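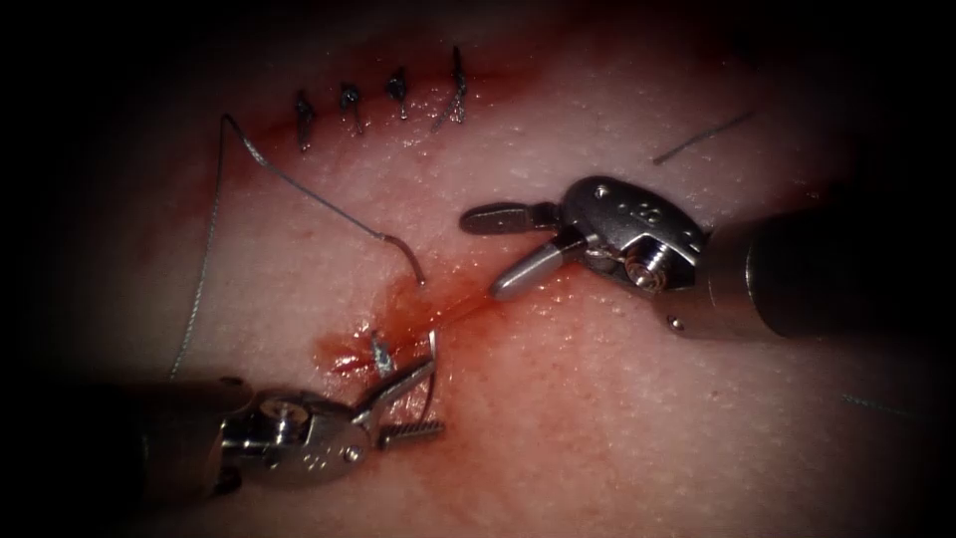 Hilo de lino encerado: notas sobre grosor, torsión y tensión

Llevo desde octubre rehaciendo la costura de un libro de cuentas en folio, y casi todo el tiempo se me ha ido en elegir el hilo. El volumen tiene 191 hojas repartidas en cuadernillos desiguales, con un papel de trapo bastante grueso y los pliegues muy castigados. La primera anotación lleva fecha de 1702. La encuadernación es posterior y no tiene interés.

El grosor del hilo determina el hinchado del lomo. Cada cuadernillo aporta una pasada en el centro del pliegue, y la suma de todas ellas se reparte en el canto del lomo y no en el delantero. Con hilo demasiado fino, el lomo queda plano y acaba hundiéndose; con hilo demasiado grueso, el bloque toma forma de cuña y no hay martillo que lo corrija. Para papel de trapo sin encolar suelo empezar con un 18/3 y bajar a 25/3 si los cuadernillos pasan de seis pliegos.

Probé primero el hilo de Stovow, que viene ya encerado. La torsión es regular, pero la capa de cera es excesiva y deja residuo en los orificios. El de Dağdelen se vende crudo, en madeja, y hay que encerarlo en casa: dos pasadas por el bloque de cera de abeja y una tercera con un paño para retirar el sobrante. Me quedé con este. Rosemarie Schmieder, con quien aprendí a coser sobre nervios, no encera nunca el lino para papel antiguo - dice que prefiere que el hilo agarre - y reconozco que en cuadernillos flojos tiene razón.

La tensión se aplica siempre en paralelo al lomo y en el sentido de la costura. Tirar en perpendicular rasga el pliegue, sobre todo en los orificios de los extremos, donde la cadeneta concentra el esfuerzo.
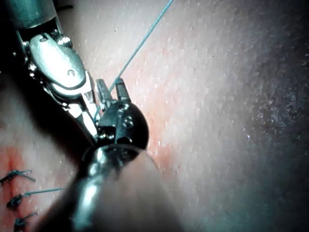

Tampoco conviene tensar a cada estación. Yo paso el hilo por el cuadernillo completo, cierro el pliego, asiento con la plegadera y solo entonces recojo la holgura de una vez.

Para empalmar uso el nudo de tejedor, hecho por fuera y junto a un nervio, con cabos de 7 mm. Los cabos más cortos se sueltan al redondear. Oranuch Jaidee me pasó una variante con una vuelta adicional que aguanta mejor en hilo encerado; abulta algo más, así que la reservo para los cuadernillos centrales.

Los pliegues rotos los he reforzado antes de coser con tiras de papel japonés y almidón de trigo. Secado entre secantes, bajo peso, toda la noche. Los orificios antiguos los reutilizo cuando coinciden con la posición de los nervios. En este libro coinciden todos menos el de la cadeneta inferior, que estaba desgarrado y he desplazado hacia el centro.

Me falta decidir el material de las cabezadas. Tengo seda de Radance en crudo y en un azul que no pega con nada, y de momento el bloque está en prensa sin encolar.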